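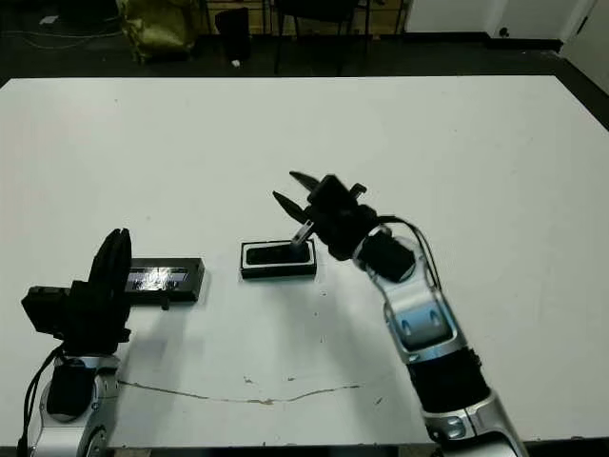

What is the money being spent on this year?
Most of it goes to fitting out the sorting room at Biltville, where donated desk and office items are checked, matched with their missing parts and sent on to people setting up a workspace at home. The rest covers shelving, supplies and the van.

Progress report to the Okoro fund, 3 June 2023
Prepared by Eyerusalem Tesfamariam

Work since the last report

The sorting room is in use. We moved out of the back office at Nidier at the end of the winter and now have one room for receiving and one for sorting. The two rooms share a door wide enough for a cart.

The white sorting table came with us. It has a brownish line running across part of the top and a fair number of scuffs. Garba Igwe priced a new top and we decided against it for now. The money went to shelving instead, and the table will be looked at again when the lease comes up.

Small goods have turned out to be the slow part. Chairs and lamps can be checked and tagged in a few minutes. Trays, cases and boxes take longer, as they often arrive apart from whatever they belonged to. A shallow black tray could be a drawer insert or half of a desk set, and a glossy black case could go with any of several things. We used to put these in a mixed bin and hope. Modupe Ekpo now lays them out on the table a few at a time and checks them against the list before anything is shelved.

Under this method we have matched and sent out 128 small items. Another 78 are on the shelves with tags and no match yet. Anything still unmatched in September will go out as a single piece.

Spending

Shelving and tags are paid for in full. The Dinico invoice for the cart is still open – they billed us for two carts and delivered one. Ebuka Eze has written to them and we expect a corrected bill. The van line is under budget and we would like to keep the difference there until the tires are done.

Problems

Dark, shiny surfaces show every fingerprint and need a second wipe before they go out. We ran through the cloths faster than planned and have reordered.

The tag printer was down for three days. Tags were written by hand and have been entered since, apart from one shelf.

Next period

Finish entering the handwritten tags. Settle the Dinico bill. Suleiman Nwosu will take over the receiving room and will need a key and a login. We also ask the fund to confirm whether the second payment can be used for a lamp over the sorting table, which was not in the original budget.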